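## How do you teach a robot to fold a towel?

You could write it a list of rules. People have tried. The trouble is that a towel never lands the same way twice, and the list gets very long and very dull.

So the team at Windlow does something simpler. A person picks up two grippers, one for each hand, and folds the towel with those instead of fingers. Each gripper carries a camera. The computer then studies the recordings and looks for patterns: grab near a corner, lift, bring it over, let go.

One fold teaches it very little. The team recorded 1786 of them, which is more than most children manage before leaving home.

Then came the test, on 147 towels the computer had never met. It made a decent job of most. With 3 it made a sort of hat.

Fitted sheets are planned for May. Wish them luck.

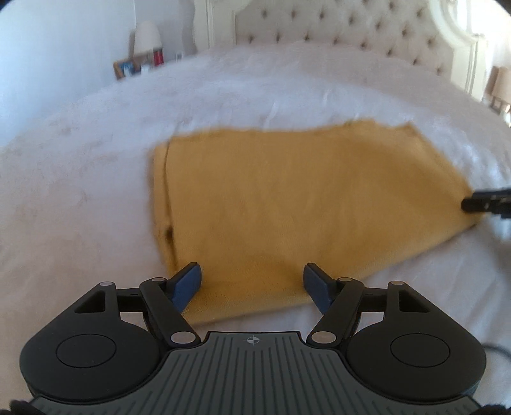 *Folding a yellow towel on a very fluffy bed, one gripper at each end.*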